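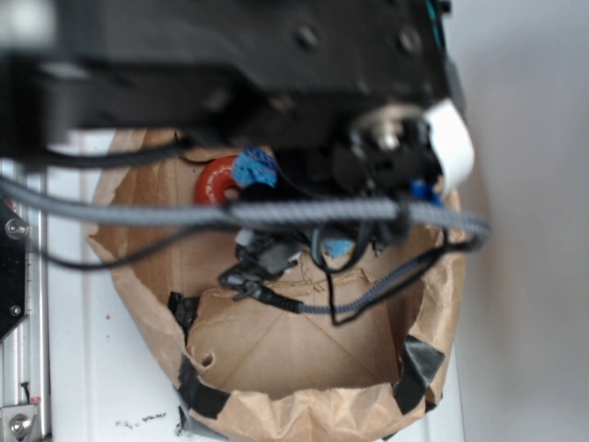 ok so I said I'd write up the whole moving-my-mom's-recipes thing and it's been months so. thread. typing this on the bus, sorry in advance

**2/**
background: mom kept every recipe she ever cooked in three ring binders. plus a shoebox. plus the inside covers of other people's cookbooks. In October she asked me to "put them in the computer." I said sure, one weekend. lol

**3/**
533 recipes. that's after I threw out the doubles. before that it was 727 and a lot of them were the same lemon cake

**4/**
the lemon cake. ok. there are 10 versions. different sugar every time. one says "less" next to the flour with no number. less than what, mom

**5/**
asked her which one is the real one. she said she doesn't use any of them, she goes by the feel of the batter. so now there's an eleventh and it's me standing next to her with a kitchen scale writing things down while she complains that I'm in the way

**6/**
practical stuff for anyone doing this. don't start with typing. start with sorting. I typed for two weeks straight before I noticed I'd done the same bean soup twice under two names

**7/**
piles that worked for us: stuff she still cooks / stuff she used to cook / stuff she clipped and never made. third pile was the biggest by a mile. magazine aspics mostly

**8/**
she would not let me toss the aspics. they live in a folder called Later

**9/**
handwriting. hers is fine. my grandmother's is a whole other thing, all slanted, no crossed t's, pencil. What helped was reading it out loud. you stop trying to see letters and just go "oh, butter"

**10/**
second thing that helped – Zinhle Mokoena from down the hall, who grew up on half these dishes and can read "med oven 1 c til done" like it's plain English. she came over for one evening and fixed something like a whole binder. paid her in bean soup

**11/**
old oven words, as far as we worked out:
- slow = 300ish
- moderate = 350
- hot = 400 and up
- "quick" = see hot, watch it
- "Morris oven" = the stove in my aunt's old place on Morris street which ran way too hot, knock 25 off whatever it says

**12/**
that last one took us a month to figure out. I had been burning her shortbread for a MONTH

**13/**
people asked what app. I tried two recipe apps and gave up on both. one wanted every ingredient in its own little box. 533 times, no. It's just text files. one per dish, folder per type. search works. done

**14/**
what goes in each file: name, who it came from, the recipe how she wrote it, then my notes at the bottom. keep the original wording!! I cleaned up the first fifty or so into neat steps and they sounded like the back of a box. went back and redid them

**15/**
example of why. hers for rice pudding: "Stir. Don't walk off. Stir." mine had said "stir frequently." not the same instruction at all

**16/**
also write down who it came from even if you don't know the person. there's a Mrs Dollau on nineteen cards. mom says she lived upstairs in the first apartment and was "not nice but she could bake." that's all I've got on her. her plum bars are the best thing in the binders

**17/**
plum bars since I know you'll ask. 2 cups flour, 1 cup sugar, 1 cup cold butter, pinch salt, rub it together. press half in the pan. halved plums cut side up, tight. rest on top. moderate oven til the juice bubbles at the edges, I get 45 mins. cool all the way or they fall apart

**18/**
(yes frozen plums work. no don't thaw them. more flour on the bottom layer if you do it that way)

**19/**
printing. mom wants paper, obviously, all this to end up back on paper. did a test at the copy shop and it came to 644 pages, which they quoted me for and I laughed and left. we're doing just the pile she still cooks. much smaller. big type

**20/**
splash proof sleeves or don't bother. first test page lasted one tomato sauce

**21/**
things I'd do different: ask more questions while sorting. she'd pick up a card and start on some story and I'd be like mom, pile, which pile. dumb. I should've had my phone recording the entire time. I do now

**22/**
got a good one last week that way. she made the plum bars for a job interview. hers. she brought them TO the interview. she got the job

**23/**
still to do: the shoebox. I have not opened the shoebox. it has a rubber band on it that's gone all crumbly and she says it's "mostly Christmas"

**24/**
if anyone knows what "1 sm. tin K. milk" is, please, my guess is condensed but Zinhle says evaporated and we've been going back and fourth on it for days. it's in a fudge if that matters

**25/**
my stop. will post the soup one tonight if I remember, it needs a ham bone so get a ham bone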